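Sorting Out the Flow Rack: Our Storage Project at Tedley
Final report, April 30, 2018
Written by Iason Mavromatis (project partner: Pramila Bhardwaj)

Why we picked this

When Pramila and I had to choose a project for our workplace organization class, everybody else seemed to be going for break rooms and parking lots. We wanted shelves! I worked in the parts room at Tedley last November, and I spent a silly amount of that time walking up and down looking for things that had been put "back where they go," which meant something different to every person on the shift. So I asked if we could come back as students and try to fix one rack, and they said yes as long as we didn't get in the way of picking.

Our question was pretty simple. If you keep the same rack and the same bins and only change what goes where, can people find things faster?

What we had to work with

The rack is stainless steel with several levels, and the bottom shelf slopes toward the front with rollers, so bins slide down to you (this is called a flow rack, and I'm a little bit in love with it). The bins are all bright blue but they come in different sizes. We weren't given any money for new ones, so labels, tape and our own legs were the whole budget.

Pramila made a list of 31 kinds of items kept there. She's much more patient than me, so she did the list and I did the interviews, meaning I stood near the rack and asked people what annoyed them. The top answers:

Light stuff was down low and heavy stuff was up high.
The same item lived in two places, and one was always empty.
You couldn't tell what was in an upper bin without pulling it down.

That last one got us the most. With every bin the same blue, your eye just slides right over them, and if there's nothing written on the front you're guessing.

How we did the timing

We wrote a pick list of 12 items and asked people on their break to fetch them one by one while Pramila ran the stopwatch. We did this before changing anything and again after the new layout had been in place for a while. Same list both times, but the order was shuffled so nobody could just remember it. We got 25 full runs that we trust. A few more got thrown out when someone was called away in the middle, or when I chatted too much and messed up the clock (sorry, Pramila).

The new layout

We went back and forth on this a lot! My first idea was alphabetical, and I still think it looked great on paper, but it put things people grab constantly next to things that hardly move. Pramila wanted to go by how often an item gets picked, and she won. The sloped shelf now belongs to the everyday items, with the deep bins toward the front. The middle shelf is for the long, bulky things, and small slow movers go up top. We also allowed bigger bins to be stacked two high on the upper levels, which I argued against and lost.

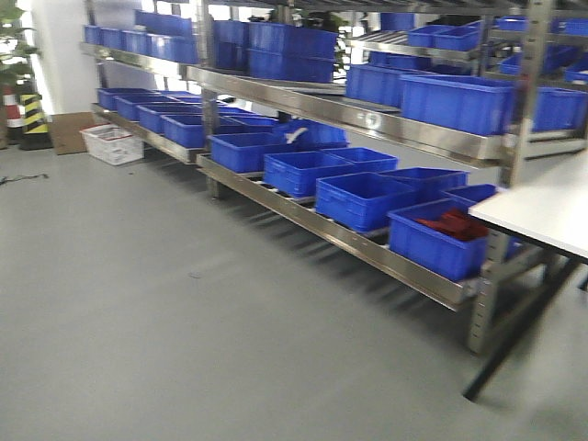

What we found

The everyday items got a lot quicker. People went straight to the low shelf, and by their second run most of them had stopped reading the labels at all. The upper levels were a different story. Stacked bins are slow, plain and simple, since whatever you want is in the bottom one. Our average for those items hardly moved, and for two of them it got worse.

We also learned that soft items are a pain. They sprawl and fill up a bin long before you've put many in, so our neat plan of one size for each shelf fell apart by the second week. We ended up letting the soft things have whichever bin they fit.

What I'd do differently

I would measure the heights people can reach comfortably before planning anything. Pramila and I are close to the same height and we planned a rack for the two of us, which was dumb. I'd also get labels onto the undersides of the upper bins so you can read them from below. Pramila would like it on record that she suggested this in our first meeting.

The supervisor asked us to leave the layout as it is for now, and Pramila's item list is staying in the binder by the door. The full timing sheets are in the appendix, with the thrown-out runs marked in pencil.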